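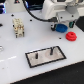 Jasar Bench Cell: demonstrations at Sullbridge

Print this page | E-mail to a colleague

The Jasar Bench Cell is a robot arm and a flat white work board, sold together as one unit for light assembly and handling of small parts. We keep a cell running at our Sullbridge showroom and you are welcome to come and see it before you order.

What the demonstration covers

A visit takes most of a morning. The arm works on a board with loose parts set out well apart from each other: a beige multi-pin connector insert, round parts in red and blue, and a metal plate with two upright black pins, one taller than the other. Connector inserts are the part most visitors ask about, so we spend longest on them. We go through picking up, turning and setting down, then how a job is taught and saved.

The second half is yours. Bring up to 3 of your own parts and we will try them on the board. Please send drawings or samples a week ahead if they need special fingers. Parts over 400 grams are outside what the cell is meant for, and we would point you to the larger Kincaid range.

The board

The board has mounting holes for fixtures. Customers who already own Amgate fixture plates can use them with an adaptor, part number 1898, ordered separately. Boards can be swapped without moving the arm, but positions should be checked again afterwards.

Ordering and delivery

The cell is supplied with arm, controller, cables and one board. Fingers are quoted per job. Delivery is normally about 400 miles at most from Sullbridge by our own van; beyond that we use a carrier and the crate is charged.

Open day

The next open day is in June. No booking is needed for the open day itself, but own-part trials on the day are limited and must be arranged beforehand. The showroom is closed on 1st January. Parking is behind the building, with the visitors' entrance on the same side. Safety glasses are provided.

Shares: 14 | Comments: 2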